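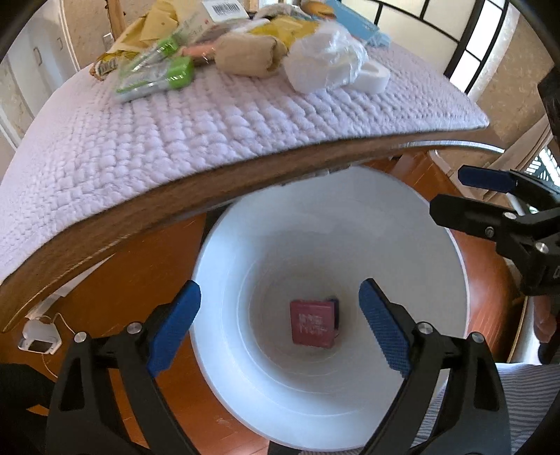 4. Evaluation of the Fedby hand-held kit

4.1 Kit and supplier

The Fedby kit is sold by Nalatano as a complete package for recording manipulation demonstrations without a robot. The version we were supplied with in February contained two hand-held grippers, two wrist-view cameras with mounts, a charging dock, a spare set of finger pads, a calibration board and a one-year licence for the supplier's export software. Training for one person was included in the price. We paid the list price and had no contact with the supplier during the study beyond the ordinary support line.

As a comparison we used the Yuan kit, which our group already owned and which had been used in two earlier projects. Both kits record finger opening and camera pose along with the video, and both are advertised as suitable for untrained operators. The main differences on paper are weight, where the Fedby gripper is the lighter of the two, and the trigger. Fedby uses a sprung trigger that closes the fingers in proportion to the squeeze. The Yuan trigger has a stop halfway, intended to help with soft objects.

4.2 Sites and operators

Recording took place in furnished rooms at our Flilstead site and in private homes. We did not tidy or rearrange the homes beyond what was needed to give the operator a place to stand or kneel. Lighting was whatever the room had, and in most sessions this meant daylight from a window on one side. We regard this as a fair test of the kit because the supplier's own material claims that it works in ordinary rooms with no added lights or markers.

Operators were recruited through a notice and paid by the hour. None had used a hand-held gripper before. Each received the short training session described in the Fedby manual, delivered by Stella Kashindye, who had attended the supplier's course. The same session was adapted for the Yuan kit, with the parts about the trigger changed. Operators were free to stop for a rest at any time, and the recording software logged these pauses.

4.3 Task

The task was a simple transfer. A set of small household goods was placed on a raised surface, and a bowl was placed on the floor. The operator moved items one at a time between the two, in an order read out by the experimenter. We chose a floor-level target on purpose. Most published results for kits of this type are from table-top work at a single height, and we wanted the wrist to pass through a wide range of angles.

Figure 3 is a wrist-camera view from the Fedby kit. The blue pads are open on either side of a white bowl, and one small dark red object lies in the bottom of it. The goods on the quilted pad behind include a crumpled white plastic bag and several packaged items. Such views are typical of the material in one important respect: the target is large and plain, while the pick area is crowded and varied in both colour and shape.

Figure 3. Wrist-camera view of the transfer task, with the gripper open over the bowl.

A recording was counted as usable if it met three conditions. The fingertips had to be in view at the moment of contact, the pose track had to be unbroken from start to finish, and the item had to end up where the experimenter had asked for it. Dropped items were allowed if the operator recovered them without putting the gripper down. Two members of the group checked every recording, and disagreements were settled by watching it together at half speed.

4.4 Amount of data

We collected 600 recordings in total, 300 with the Fedby kit and 300 with the Yuan kit. The order in which an operator met the two kits was alternated. A further 100 recordings were made during training and are not included in any of the results below, although we did use them to set the exposure and to decide on the checking procedure.

4.5 Findings

Loss of the pose track was the most common reason for rejecting a Fedby recording. It tended to happen when the operator reached down quickly and the camera was left looking at a stretch of plain floor or bedding with little detail in it. Slowing down helped, and operators learned this quickly once it had been pointed out. The manual mentions fast movement in its list of faults but not in the training section, where it would be of more use.

With the Yuan kit, the pose track was steadier and the more common fault was a failed grasp. Operators disliked the halfway stop in the trigger. Several squeezed past it when they meant to hold at it, and thin wrappers slipped out as they tried to correct. The Fedby trigger drew few comments, which we take as a good sign. Its pads gripped cardboard and soft plastic well. Flat objects lying against the side of a bowl were difficult with both kits, and operators often pushed such an object towards the middle before trying to lift it.

Comfort was noted by interview at the end of each session. Operators preferred the lighter Fedby gripper, particularly when working at floor level. Two reported sore thumbs after a long Thursday session with it, which had overrun. We shortened later sessions for both kits and heard no further complaints of this kind.

The supplied software was the weakest part of the package. Exporting a batch locked the program until it had finished, and a single damaged file stopped the whole batch without naming the file at fault. We wrote a short script to export recordings one at a time. The support line answered politely and sent a corrected version before the study ended, but we kept to the original version so that all recordings would be handled in the same way.

4.6 Limits of the comparison

Our Yuan kit was not new. Its pads had been replaced before the study, but the trigger springs had not, and some of the remarks about the halfway stop may reflect wear. The transfer task also leaves out anything that needs two hands working together, such as opening a jar or folding cloth, and we can say nothing about how well either kit keeps two grippers in step. Finally, we judged the recordings by eye and by the pose log. Whether a policy trained on them would favour the same kit is taken up in Section 5, where the usable recordings from both kits are cut to the same number before training.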